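Marwat finger swap notes

Hi! I'm keeping this README next to the clips so I stop answering the same questions by email (sorry, Américo). It covers the comparison we ran in August between the short fingers and the long tapered ones, both on the same arm with the same wrist camera.

What's in the folder: 231 clips with the short set, 479 with the long set. The numbers don't match because Hoi-yan and I got carried away with the long ones. If you need an even split, pick your own subset and write down the seed, please!

Closing force was set to 60 for the first batch and 70 after that. Those are controller units and I never converted them to newtons. Refugio has the conversion sheet somewhere in the Kultville share.

My take so far: I like the long fingers a lot for clothes. They get under a fold without me having to tilt the wrist so much, and the camera still sees both tips. They do flex if you press down hard, so go easy on the approach height.

Still to do: labels for the failed grasps, and a proper name for the "soft stuff" folder, which is where I'd look first if you work on shorts, towels or anything else that bunches up. 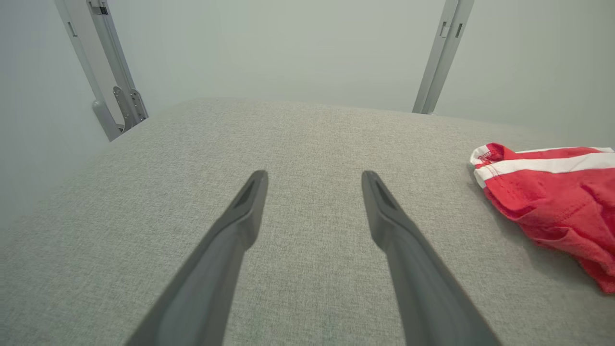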